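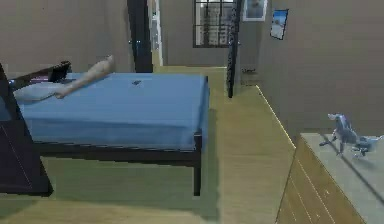
Informe de avance del proyecto Dekik
Asignatura: Robótica Asistencial
Autoras: Aarti Pandey y Aparecida Vieira

1. Objeto
El presente informe recoge el trabajo realizado en el dormitorio simulado, entorno destinado a ensayar tareas de asistencia a personas encamadas.

2. Desarrollo
Durante noviembre se ejecutaron 53 episodios, con un límite de 90 segundos cada uno. El maniquí permaneció sobre la cama en todos ellos. Se descartaron 10 episodios por errores de colisión con la cómoda.

3. Trabajo pendiente
Queda por ajustar el modelo de contacto de la sábana y repetir los episodios descartados.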